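Comparing Small Grippers on a Workshop Table: Tips for a Fair Test

Reading time: 6 minutes

These notes cover bench trials of two-finger grippers on light servo arms, the sort that clamp to a table edge and run from a laptop. 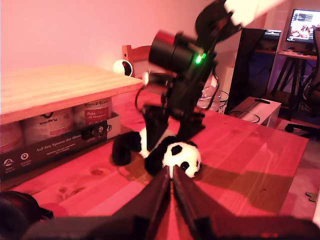
1. Choose the objects before the grippers

Pick the test objects first and keep them in one box. If they are picked afterwards, there is a strong pull towards things the favourite gripper already handles well. A workable set has something soft, something round and rigid, something flat, and something with an awkward outline. A small plush toy is good for the last of these. A panda lying on its side offers legs, ears and a body of different widths, and the gripper has to be told which of them to go for.

Avoid fruit. It changes over a week of testing and leaves residue on the pads.

Write down the width of each object at the intended grasp point, in millimetres. For soft objects, measure twice: once uncompressed and once pressed lightly between the caliper jaws.

2. Mark the table

Bare pine is a reasonable test surface. Its friction is moderate and it takes pencil marks, which can be sanded off later. Draw a cross for the object centre and a short line for its heading. With plush toys the heading matters more than the centre. A toy turned by a few degrees puts a leg where the body was, and the two grasps have nothing in common.

Masking tape also works, but its edge can catch a fingertip that is sliding along the surface. Keep it outside the reach of the fingers.

3. Fix the lighting and leave it alone

Coloured LED strips and lamps are common in home workshops and they do no harm to a gripper driven by fixed positions. They do affect any test that uses a camera to find the object. Under a strong pink or red light, a white object and pale wood come out much closer in colour than they do in daylight, and a threshold set in one will fail in the other.

Either use plain white light for the whole comparison, or run the full set under each light and keep the results in separate columns. Do not mix them. Lock exposure and white balance in the camera settings before the first run, then check after every restart, as many cheap modules go back to automatic.

Long shadows are a separate problem. A low lamp throws the shadow of the arm across the table, and a simple detector may follow the shadow. Move the lamp higher or accept the shadow and keep it the same for both grippers.

4. Where to put the camera

There are two usual places. A camera on the arm, looking past the fingers, shows the last few centimetres of the approach well. It loses the object once the fingers close, and it blurs when the arm moves quickly. A camera on a shelf or stand gives a steady view but sees the fingertips at a poor angle.

For comparing grippers, the arm camera is more useful. Check that both fingertips are in view with the gripper open and with it closed. If longer fingers are fitted, the camera may need tilting, and the new angle should be noted. Hubert Kurek, who ran the Zindlow and Floditz fingers on the same bracket, found that the Floditz pair sat 5 mm further forward. That was enough to spoil every stored position until the tool offset was corrected.

5. Dress the cables

Cable pull is the most frequent cause of uneven results. Move the arm by hand through its full range with the power off and watch each loop. No cable should go tight, and none should hang low enough to sweep the table. Fix the loops to the arm at the brackets, leaving slack at each joint.

Controller cables and monitor cables should leave the table on the side away from the arm.

6. Set the closing force once

On hobby servos the closing force is usually set as a current or torque limit. Find the lowest value that holds the heaviest object, add a small margin and use that figure throughout. The Sepúlveda controller takes a raw value with no unit. On our arm, 422 held the heaviest object and 251 held only the plush. Those numbers will not carry over to another controller, or even to another servo of the same type, so find your own.

Do not raise the limit halfway through because one gripper is doing badly. Finish the set, then repeat it at the higher value for both.

7. Number of attempts

Ten attempts per object is too few to separate two grippers that are nearly as good as each other. We used 38 per object, which took almost 5 hours for one gripper, including resets. Replace the object on its marks by hand each time and take the hand fully out of reach before starting the next run.

Alternate the grippers in blocks if the mounting allows it. Servos warm up during use and lose some holding force, so a gripper tested only in the second half of the session has a harder job.

8. What counts as a grasp

Decide in writing. Our rule:

Success: object lifted clear of the table, held until the arm stops, and set down inside the marked area.
Partial: lifted, then dropped or turned in the fingers by more than a quarter turn.
Failure: anything else, including contact that moves the object off its marks.

Gerasimos Tsoukalas scores a soft object held only by a loose fold of fabric as partial. We have since done the same. Such a grasp often survives a slow lift and fails as soon as the arm speeds up.

9. Pads and wear

Matt printed fingers are slippery on smooth plastic and adequate on plush. A strip of thin rubber improves the first and makes little difference to the second. Bendodia sells moulded pads, which last longer than cut strips but add thickness – re-zero the closed position after fitting them.

Wipe the pads with a dry cloth between objects. Plush sheds fibres, and a pad that has just handled a toy will grip a smooth container less well than a clean one.

10. Two arms on one table

Where two arms share a table, park the idle one outside the working area of the other. Set a software limit for each and test it at low speed. Clamp both bases before the first run and check the clamps again after the first block, as softwood compresses under the pads and a clamp that was tight in the morning may need another half turn by noon.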